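June, Closholm shop, bench notes, chores project

Starting this entry at 8:40 a.m. with coffee, before anyone else is in. The question from the Zikimville office came back again last night, in the same words as in spring: can the arms do any real chores yet, yes or no, and could we have it in a form that fits on one page. I am going to try to write down what I think while the numbers are fresh, and somebody can cut it to a page later.

Short version for whoever opens the notebook looking for it: some chores, on a good table, with somebody in the building. I would not leave one running overnight and I would not sell one to my sister.

**What we mean by a chore**

We wasted a good part of the winter on this. The first list was things like "clean the kitchen," and that is forty jobs. The list we use now is made of jobs a person would do without putting down their phone. Put the pen back. Wipe up the ring from the mug. Fold the towel. Sort the screws that somebody dumped back in the wrong bin. Hang the calipers up. Each has a start state, an end state, and a time limit of 2 minutes, which is generous. A person does most of them in under ten seconds.

There are 14 on the list at the moment. I took off "coil the extension cord" because we were only ever measuring the cord. It should go back on some day.

**Desk tidying, pen into holder**

This is the one I have the most data on, so it gets the most space. One marker, one holder, flat table. The marker starts anywhere within reach, lying down, at any angle. Done means it is standing in the holder and the holder is still upright.

500 tries over the month, same policy throughout, no retuning between blocks. 355 done inside the time limit. That is 71 percent. I had been telling people "about three quarters" from memory, so please use the real figure from now on.

Failures, from going through the logs by hand:

- Biggest group: grasp is fine, marker is turned upright, tip hits the rim of the holder and the marker rotates in the fingers. The arm then keeps pushing. Often the holder slides or goes over.
- Next: marker rolls when the first finger touches it. On a second try it usually gets it, but the second try eats the clock.
- Then the ones where it picks up nicely, lets go early, and the marker leans on the outside of the holder. The success check passed a few of these until I changed it. All blocks were rescored with the new check, so the 355 is clean.
- A small number where it did nothing. Sat at the home pose until time ran out. No idea. Logs look normal.

The rim problem is worth more attention than the rest put together. The wrist camera loses sight of the opening in the last stretch because the marker and the fingers are in the way, and the outside camera sees the holder from the side, so neither view shows the gap when it counts. A person does this by feel. You bump the rim, you know you bumped it, you shift over a bit. We have a force reading at the wrist and the policy doesn't use it.
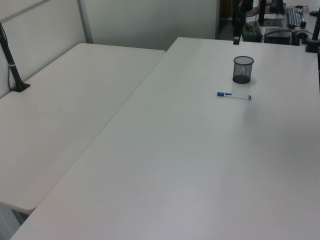 Mesh is harder than solid, too. I ran a side block with a plain ceramic mug from the break room in place of the wire one and it did noticeably better, though the mug is also wider, so I can't split the two effects. Need a solid cup with the same opening. I looked in the supply cabinet and we don't own one. Ordering.

One more on this task. Starting angle matters more than starting distance. With the marker pointing straight away from the base the wrist has to go nearly to its limit to turn it upright, and you can hear it straining. I'd like a rule that it nudges the marker around first. It never does this unprompted. It has seen plenty of demonstrations, and in none of them did we nudge, because we as people just reach over from the other side. So the gap is in what we showed it.

**Wiping**

Better than expected. Dry cloth, small spill of water, hard table. It covers the area and the water goes away. It does not know when it is finished, so it either stops on the stroke count or keeps going over a dry table. For a shop floor that may be fine. Nobody minds an extra wipe.

Anything sticky, no. It uses the same pressure for dried coffee as for water. Same comment as before about the force reading.

It also won't move things out of the way. If there is a notepad next to the spill it wipes around it, or on two occasions wiped it onto the floor. Clearing a table and then wiping it are two chores on our list and one chore in anybody's house.

**Towels**

Stergiou sent over their folding demo in the spring and we tried to repeat it on our tables. With their towel, flattened first by a person, it folds in half and in half again, and the result is something you would put in a drawer. With a towel out of a basket, it spends the whole time hunting for a corner. I watched it pick up the same edge again and again and put it back down.

I don't hold this against them. Their write-up does say "flattened" in the setup section. But the people upstairs have seen the video and have not read the setup section, and every time I report on towels I am compared to the video.

**Sorting fasteners**

This is the shop-floor chore that people here want most and I think we are closest on it, with the Hetov two-finger tips. Bolts and nuts in the bigger sizes, spread out on a flat tray, into the right bin. Washers are still bad. They lie flat and the tips can't get under. I tried a sheet of thin foam on the tray so the tips can press down beside the washer, and that helps a lot. Somebody suggested a magnet. A magnet would work better than anything we have and would make the arm mostly pointless for this job, and I think that should go in the report too.

Mixed pile, not spread out: it pulls from the top all right until the pile is low, then it scatters what is left and chases it. Leave for later.

**Calipers on the hook**

Not run this month. The hook came off the board and I haven't put it back.

**Things that are not the robot's fault**

Keeping a list of these, since they eat more of my day than the arms do.

- Glare on the tables in the afternoon. White tops, low sun through the side door. Grasp misses go up after 3 p.m. I had put this down to the motors warming up until I ran a block with the blind closed. Blind stays closed from now on. If you open it please write it in the log.
- The gap between tables. Markers that roll toward it are gone as far as the arm is concerned. I've thought about taping over the seam but then we're testing on a table with no seam, and people's tables have seams and crumbs and a placemat.
- Clamps. I retighten before each block now. A pole that has shifted a finger's width is enough to spoil the camera calibration, and nothing warns you, you just get a bad hour.
- Markers drying out with the cap on crooked. Not relevant to the task, only annoying when I want to write on the board.
- Resets. Every try needs a person to put things back. For the marker job the reset takes a few seconds and the try takes a lot longer, so all through the month a person was tidying and untidying a desk so that a machine could learn to tidy it. I could have kept every desk in the building neat in those hours.

**So, can they**

On cost, no, and I don't see how anyone gets a yes on cost this year. On the plain question of whether the job gets done, it depends on how much of the house you let me arrange first. Flat table, one object, known holder, blind closed: 71 percent, and I think the force reading alone gets us a good way up from there. Real desk with mail on it: I haven't measured it because I don't want to write the number down yet. I should measure it.

What I would tell Zikimville is that failure on chores isn't spread evenly. Most of a chore is easy for the arms now. Reaching, picking up, carrying, all solid, and a year ago I couldn't have said that about picking up. The misses sit in the last bit, where two things touch: tip to rim, cloth to stain, washer to tray. That is also the part that doesn't show on video, so the videos look further along than the machines are.

And recovery. A person who knocks over a pen cup stands it back up and keeps going, and doesn't count it as a failure. Ours counts it as the end of the world and pushes the marker into the side of a cup lying down. If I could have one improvement for fall I would take "notices the cup fell over and picks it up" ahead of ten more points on the clean task.

**To do**

- Solid cup, same opening as the mesh one.
- Block with wrist force fed in. Same start positions as this month so the numbers line up. The positions file is in the shared folder, don't regenerate it.
- Record demonstrations with the nudge. Also some where we knock the holder over on purpose and stand it up again.
- Foam sheet: find out what thickness I used, I didn't write it on the tray.
- Put the caliper hook back.
- Messy desk block. Small one. Use my desk, it's ready.
- Ask Stergiou if they have anything on towels from a basket, even failures. I'd rather see failures.

Stopping at 11:15, need the bench clear for the afternoon. Raw logs are under the task name as usual, rescored ones have "v2" on the end. Ignore anything without it.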